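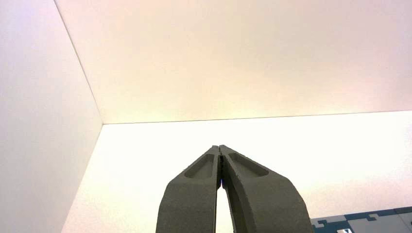 IRTHORPE GALLERY GIVES OVER ITS MAIN ROOM TO WHITE PANELS AND VERY LITTLE ELSE

"Mostly White" opens in December; visitors are asked to bring their own opinions

IRTHORPE – Flirness, the design studio known mainly for furniture that people bump into, will open a new show this December at the Irthorpe Gallery. The show is called "Mostly White." It is made up of plain enclosures built from flat white panels, in sizes from shoebox to walk-in closet, and visitors may look into all of them and stand in three.

The studio spent more than 700 hours on the project, a good part of it repainting. Early versions were off-white, which several people in the studio liked and Dzintra Vasiliauskas, who designed the show, did not.

"Everyone says they want a bare room," said Vasiliauskas. "Then you give them one and they ask where to put their coat. We have provided hooks. They are in the hallway, and they are staying there."

The smaller enclosures sit on tables at chest height. The walk-in ones have a low step and a bench just outside, where companions can wait. Lighting is by Tarek Hajji, who was asked for a room with no shadows and delivered one with very few.

"I told them white is the hardest color to light and they told me it was the cheapest color to buy," said Hajji. "We were both right, up to the second coat."

A short printed guide, written by Gyula Kozma, comes with each ticket. It has 12 pages, four of them blank. Kozma describes the blank pages as the best part and has asked that reviewers quote from them freely.

Mavis Hutchins, who runs the gallery, said the show suits the building. The main room measures 1,134 square feet and was last used for a display of antique clocks, every one of which struck the hour at a slightly different time.

"We are ready for something quiet," said Hutchins. "The front desk is especially ready."

Visitors may touch the outside of the panels but not the inside. Children are welcome. Crayons will be held at the desk and returned on the way out.

A family workshop will run each afternoon at 2 p.m., led by Rasmus Lepik. People taking part will fold and tape a small white room of their own from card, then decide what, if anything, should go in it. Each session is limited to 100 sheets of card, and Lepik would like it known that he has seen what happens when there is no limit.

Tickets are sold at the door. The gallery café will be open throughout and has declined to change the color of its cups.

Press contact: Mavis Hutchins, Irthorpe Gallery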